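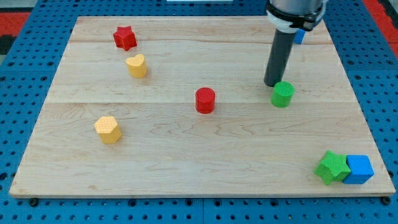 2021-03-01

Kids down by 8:15, a record. Writing fast before I fall asleep on the couch again.

Bad screen day. Ok, middling. Woke up to no noise at all, which should of told me something. Both of them under the blanket with the tablet, on some show where grown men open eggs and yell. Not the one I said yes to on Saturday morning rules. One episode rolls into the next and by the time I had coffee in me they were three in. Nothing awful in it. Just loud, and every other minute somebody is telling my four year old to ask his mom for something.

Took the tablet. Screaming. Gave them cereal. Less screaming.

So I finally did the thing I've been putting off since August and set up Retent, the filter app. Twenty minutes of passwords. It wants your birthday, then a PIN, then a different PIN. You pick an age for each kid and it blocks by rating, except half of what they watch has no rating so it either lets all of it through or none. Picked none. Then it blocked the drawing channel, the nice lady with the pencils, and M cried real tears. Put her back by hand. There's a list. The list is long. I got bored at the letter D.

It also shows you how much they've watched. Did not enjoy that number. Eighteen hours last week between the two of them. I would have said ten, out loud, to a doctor.

Some of that is the rain. Some of it is me on calls. The Mujić account is eating my afternoons and I can't have somebody roaring like a triceratops while I go over invoices. I know what I'm doing when I hand over the remote, I'm buying an hour. Fine. But I want to buy the hour with something I picked.

Called Zinash at lunch. She has three and they all seem to know how to read a clock. She doesn't use an app. TV is in the living room, door open, nobody gets a tablet upstairs, and she watches the first episode of anything new all the way through. All the way! I said when. She said folding laundry. I said I don't fold laundry. Long pause.

Her other thing: she asks them about it after. Who was mean, was that funny or just mean, would you do that. Tried it tonight with T about the dog show. Me, why do you think the cat was mad. T, because cats are mad. Ok. M had more to say, she thinks the big dog lies and the little one knows it and doesn't tell. That's kind of a lot for a cartoon dog. Had no idea she was following the story, I thought she liked the song.

What I am not sure about is the news. We've had it on at dinner all winter, low, and I thought it went over their heads. Then M asked in the bath if the fire was going to come to Jurnurville. What fire. The one on the TV. It was in another country. I showed her on the map, and she measured with her fingers and said that's only this far. So. News off until they're in bed. I'll miss it more than I should. Need to tell Dan when he gets back, he'll grumble.

And commercials!! I never count those. Show is fine, rated fine, and then in the middle a trailer with a hand coming out of a drain. T slept in our bed two nights over that. No app is catching a trailer as far as I can tell. Maybe only do recorded stuff. Or the library DVDs, they have roughly 200 of them and nobody is ever at that shelf. Check if our card still works, think we owe for the whale book.

Rules for this week, writing them down so I can't pretend I didnt:
No tablet before breakfast.
One show after lunch, they take turns choosing, off the list.
Nothing new unless I've seen some of it. SOME. Being realistic.
News after bed.
No upstairs.

Told them at dinner. M wanted to know if the rules were for me too. Said yes without thinking. So now my phone is in the kitchen drawer with the batteries and I'm up here writing with a pen that skips.

Also I should cancel one of these services. We pay for four and they watch two. The one with the eggs show goes first, ha. It went up again, too. Look at the bill tomorrow.

Mom called, wanted to know why I don't just turn it off, we only had one TV and you kids went outside. We did not go outside. We watched game shows with her until supper and then whatever Dad had on, and I saw the shark movie when I was six from behind the recliner. Didn't bring it up. She's having a hard month.

Tomorrow: dentist forms. Milk, bread, the soft kind of pears. Email Plotedside about the leak AGAIN, ceiling spot is bigger. Watch ten minutes of that train show while I eat lunch. Ask Zinash which one her middle kid likes, the one with the submarine, forgot the name already.

T just coughed. Listening. No, asleep.

Pen's about done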